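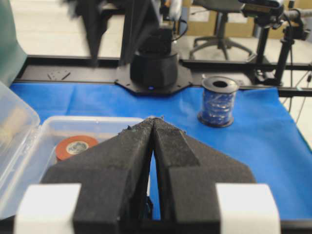
Kit station, Monday, 2018-09-17

So the arms have been on the kit bench at Rolgate since March and I keep getting asked what changed for us. Short thread, because I love talking about this! 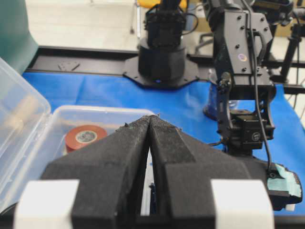
My job used to be packing small parts kits, same reach, same twist, all shift. Now I set the bench and the arms do the reaching. I still decide where things go. The clear box gets its lid flipped open and the tape goes inside, and if I'm sloppy about it I hear from Drosari's software pretty fast.

We did 108 kits on our best day by hand. Last Friday was 600. And my wrist doesn't ache on the drive home, which I'd honestly take over the number.
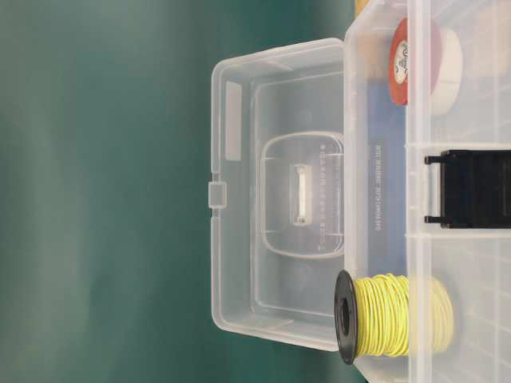 Horațiu Marinescu asks whether anyone lost hours over it. Fair question. No, all 11 of us are still on the floor. Two moved to the Sollstead line, and they had to learn a lot in a hurry. I'd have liked more training time for them.

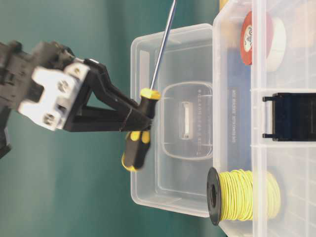 Screwdriver in the gripper, boxes alongside

Next up for me is the Jääskeläinen course, so I can edit the moves myself. Can't wait!!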